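Brenaria opens equipment planning service for small employers considering robot arms

Pryor, September

Brenaria has opened a planning and budgeting service for small employers that want to buy their first robot arm. It covers the period before an order is placed, when a buyer is working out what the arm should do, where it will stand, what else has to be bought with it and what it will cost to keep running.

The service is open to workshops, packing firms, laboratories, colleges and care equipment stores. Brenaria does not make or sell arms and takes no commission from those who do. Customers pay a fixed fee, agreed before work starts, and own the written plan at the end of it.

Each plan has 4 parts. The first is a task list, drawn up with the people who do the job now. The second is a site survey covering floor space, power, network points, table height and the route by which a crate can be brought in. The third is a handling trial. The fourth is a budget that runs from delivery to the end of the third year.

Brenaria says the budget is the part most customers ask for first and the part that changes most once the other three are done. Quotations for arms tend to list the arm, its controller and a standard gripper. Spare gripper fingers, cable sleeves, a bench that can take the load, guarding, staff training, software renewals and the hours lost during fitting are often left to the buyer to find out. The Brenaria plan lists each of these on its own line, with a low and a high figure, and marks which can be put off until the second year.

Handling trials are held at the company's rooms in Pryor, on ordinary tables, with ordinary objects of mixed shape and weight. Customers are asked to send a box of their own items as well. A gripper that copes with cartons may not suit something round, soft or top-heavy, and a change of gripper can alter the price of a whole installation.
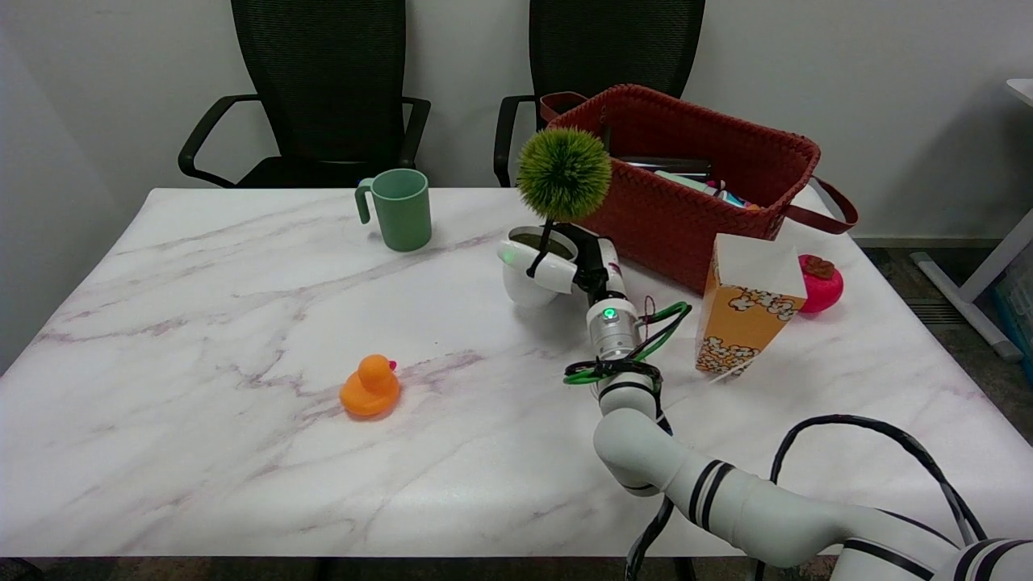
Results are written up as a short table showing each object, the gripper used, the number of attempts and any damage. Where an object cannot be handled reliably, the plan says so and the job is left with staff or moved to a later phase. Customers may attend the trial or have the table sent to them.

During a trial period earlier in the year, Brenaria prepared plans for a first group of customers. One of them, the parts supplier Grivden, had set aside money for two arms to sort returned goods. Its task list showed that the work came in short bursts, mostly in the morning, and that a single arm on a movable base would cover it. Grivden has since ordered one arm and put the rest of the money towards a stronger bench and training for its returns staff. It will look at the question of a second arm next spring.

Another customer, the equipment hire company Movow, used its plan to compare buying with leasing. The lease came out dearer over three years but included servicing and a replacement arm in case of breakdown. Movow chose the lease.

In the trial period the handling tests took in 440 objects, of which 215 were sent in by customers. The remainder came from Brenaria's own stock of household goods, toys, packaging and small containers. The company keeps the stock so that different grippers can be compared on the same things, and adds to it when a customer sends in a shape it has not handled before.

The service comes in two forms. A short review, for customers who already have a quotation in hand, checks the quotation against the task list and points out missing costs. It costs £800 and does not include a handling trial. The full plan includes all the parts described above and is priced after a first telephone call, according to the number of tasks and the distance to the site. The call is free.

Customers taking the short review can move up to the full plan within six months and have the review fee taken off the price. Both forms include one follow-up call after delivery, at which the first running costs are compared with the budget.

Brenaria advises employers whose financial year ends in spring to begin in the autumn. Suppliers' delivery times vary a good deal, and electrical work on site often has to be booked well ahead. A full plan normally takes five weeks from the site survey, provided the customer's items for the handling trial arrive in the first week.

Bookings for short reviews are open now. Site surveys for full plans start in October. A blank copy of the task list can be requested from the Brenaria office at no charge, and employers are welcome to use it whether or not they go on to book.

Notes to editors

Brenaria is an independent adviser on equipment purchasing, based in Pryor. It works with employers that have no engineering department of their own.

Prices are given without VAT. Travel to sites outside the Pryor area is charged at cost.

The press office is open from 9am to 4.30pm. Requests to attend a handling trial should be made at least two weeks ahead.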